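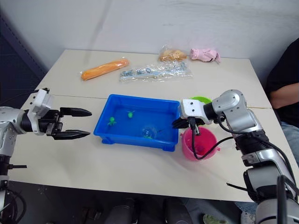
Rapport de projet - Règles de travail autour d'une cellule à deux bras
Groupe Braludine, encadrant : Tomás Louro
Version 3 (relue vite, désolé pour la mise en forme)

1. Contexte

Projet de semestre. Au départ on devait juste faire la tâche « bac d'eau » : sortir les jouets du bac bleu, les mettre dans un seau. Puis M. Louro a demandé qu'on écrive les règles de la cellule, vu que chaque binôme faisait à sa façon. Donc ce rapport = les règles, et pourquoi on les a choisies. La partie apprentissage est dans le rapport du groupe Purba.

Textes de départ : ISO 10218 (robots industriels) et ISO/TS 15066 (collaboratif). Lus en partie seulement. Beaucoup de choses ne s'appliquent pas telles quelles à une table de TP, on a gardé l'esprit : appréciation du risque d'abord, règles ensuite, trace écrite de tout.

2. Appréciation du risque

Trois situations retenues.

a) Eau près de l'électrique. Le pire point selon nous. Le bac est entre les deux bras, les câbles de la pince droite descendent le long du seau rose et un petit connecteur noir pend dans l'ouverture. À chaque mouvement du poignet un câble libre peut finir dans l'eau. Gravité forte, probabilité moyenne.

b) Personne assise à portée. L'opérateur est souvent assis derrière la table, avant-bras posé dessus, côté bras droit. Pratique pour replacer un objet, mais la main est dans la zone.

c) Encombrement. Sachets de vis, écrous, équerres laissés au fond de la table. Risque faible pour les gens, mais un sachet accroché par une pince fausse l'essai et peut forcer un doigt.

3. Règles adoptées

Eau : niveau nettement sous le rebord. Bac rempli bras à l'arrêt, jamais pendant. Câbles attachés au segment, pas de boucle qui pend sous la pince. Connecteur non utilisé = capuchon ou démonté.

Présence : pas de main sur la table quand un bras est sous couple. Arrêt d'urgence à portée de l'opérateur, testé en début de séance par celui qui n'a PAS programmé. Vitesse réduite tant que le binôme n'a pas fait 15 cycles sans incident.

Table : uniquement les objets de la tâche. Le reste dans la caisse Lemau sous l'établi. On a eu du mal à la tenir celle là.

Journal : une ligne par cycle, même raté. Surtout raté. On a 3,097 lignes au total (le séparateur vient de l'export du logiciel, il faut lire trois mille et quelques).

4. Contrôle avant saisie

Ajouté après une remarque d'Alex : on vérifiait les bras mais pas les doigts. Maintenant, avant la première saisie, on regarde la vue poignet, pince ouverte, et on note :
- état des deux doigts, rayures, débris. Une fibre ou un petit débris qui dépasse près de la pointe comme sur le doigt droit, ça se retire
- patin quadrillé propre
- rien entre les doigts et l'objet
- chiffon ou mouchoir hors de la table
- objets voisins pas collés à la cible. Le seau vert touche presque le rose, à écarter

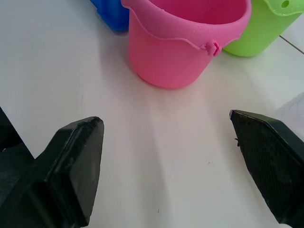 5. Résultats

Audit de 87 séances à partir du journal. Fiche de contrôle remplie en entier dans 70 cas. Le reste : presque toujours la ligne « câbles » laissée vide, parfois pas de fiche du tout (fin de semestre, tout le monde pressé). Aucun blessé. Arrêt d'urgence utilisé plusieurs fois, surtout pour des collisions bras/bac à petite vitesse.

La règle « table dégagée » est la moins respectée de loin. Celle sur la main passe mieux depuis qu'on l'annonce à voix haute avant d'activer.

6. Limites

Pas de mesure de force de contact, le capteur prévu n'est pas arrivé. Donc on ne peut rien dire sur les seuils de la 15066, on s'est contenté de la vitesse reduite. L'audit est fait par nous mêmes, sur nos propres séances, c'est discutable.

7. Suite

Pour le groupe d'août : bac de rétention sous le bac bleu, vraie gaine pour les câbles, fiche ramenée à une demi page. Le modèle de fiche est en annexe B, l'annexe A (schéma de zone) est à refaire, les cotes sont fausses côté gauche.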